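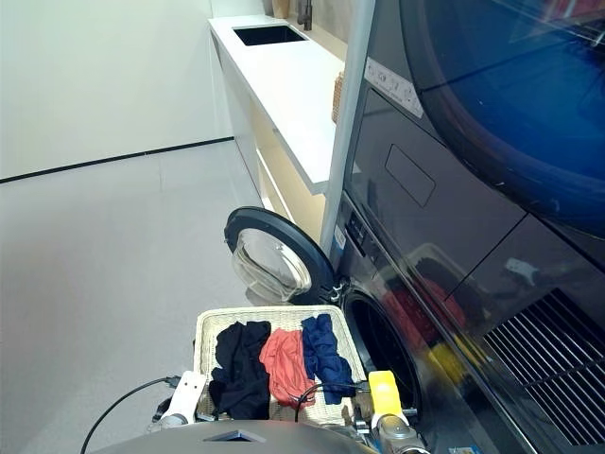
Washer below, dryer above, with the washer door open.

Prusel Udgate Liquid Detergent Concentrate: Long-Term Review
By Malathi Gounder
11 November 2024

The Udgate is an unscented liquid laundry detergent sold by Prusel in a flat pouch with a screw cap. It is a concentrate, and the label dose is small: 11 ml for a medium load in soft water, with a separate line for hard water that most buyers will need to read twice. I bought the product at retail and used it as the only detergent in the house for 50 loads. The comparison product was Waka Free, a conventional liquid I had been using before and still had on the shelf.

Packaging and dosing

The pouch stands up when full and falls over when it is less than a third full. The cap doubles as a measure and has two lines molded on the inside, both hard to see against translucent plastic. I marked the lower line with a paint pen on the first day and the mark has held.

Accuracy matters more with a concentrate. An extra splash of Waka Free is a small percentage of the dose. The same splash of Udgate can double it. Overdosing a front-loading machine produces foam that the wash cycle handles poorly: the drum tumbles in suds, mechanical action drops, and many machines add rinse time to compensate. I overdosed deliberately on one load of bath towels. The cycle ran long and the towels came out stiff, with a faint slick feel when rewetted.

Dispensing through the drawer is uneven. The liquid is thick, and a small dose tends to cling to the compartment wall. Diluting it in the cap with a little water solves this. Prusel does not mention dilution on the pouch, although it is in the data sheet.

Soil removal

I used cotton swatches cut from one bedsheet, stained in advance and left overnight before washing. Stains were coffee, olive oil, tomato sauce, grass, and ballpoint ink. Wash temperature was warm on the normal cycle, with a mixed load of shirts for ballast. Each detergent was used at its label dose.

Coffee: both products removed it fully.

Olive oil: Udgate was better. The Waka swatch kept a visible shadow when held against a window.

Tomato sauce: a slight edge to Udgate. Both swatches needed a second wash to lose the orange tint.

Grass: close to identical. A green line remained on both.

Ballpoint ink: neither product did anything useful, and neither claims to.

In cold water the gap on oil closed. Udgate is sold as suitable for cold washing, and for lightly worn clothing that is fair. Kitchen towels and anything with body oil on the collar should go in warm. I ran the same set of pillowcases cold for several weeks and they developed a dull yellow cast that one hot wash with oxygen bleach removed.

Rinsing and residue

At the correct dose, rinsing is good. I soaked a washed hand towel in a clear bowl of tap water after each of the first loads and agitated it by hand. Udgate left a thin ring of bubbles that broke within seconds. Waka Free left a fuller ring. Dark cotton showed no streaks with either product, provided the drum was not packed tight.

The door gasket is the other place to check. Residue from liquid detergent collects in the lower fold, mixes with lint, and starts to smell. I wiped the fold with a white cloth at the start of the test and again at the end. The second wipe picked up gray lint and very little film. I leave the door open between loads and run a hot empty cycle monthly, so some of that result belongs to the routine – a machine kept closed may do worse.

Odor

Unscented means what it says. The liquid itself has a weak chemical smell at the cap, similar to plain dish soap, and none of it carries through to dry fabric. Gym clothing is the hard case. Polyester shirts came out neutral on most washes, but two older ones smelled again as soon as they warmed up. A presoak of 39 minutes (the length of my machine's soak program) helped with one of them. The other is probably beyond help.

Cost and availability

A 2,000 ml pouch costs more than a bottle of Waka Free of the same volume. Per load the Udgate is cheaper, as long as the dose is measured. Anyone who pours by eye will lose the savings within a month. The pouch is not accepted by my curbside recycling program, and Prusel does not offer a return scheme.

I could find it at only one store locally, Urbonaitė, which stocks it on the bottom shelf next to the bleach. Online orders arrived without leaks, though one pouch had a loose cap under the seal.

Shelf life

The printed date on my pouch allows two years unopened. After opening, the liquid thickened slightly near the cap threads and formed a skin there. Wiping the threads when closing the pouch prevents it. I saw no separation in the pouch itself.

Verdict

Recommended for households that wash mostly in warm water and are willing to measure. The cleaning performance on oils is the main reason to buy it. The cap is poor and the drawer instructions should be on the package. For cold washing of lightly soiled clothes, Waka Free does the same job with less attention, and I would not switch on that basis alone.

Update, later in November: the second pouch has the same cap. The dose lines are no easier to read.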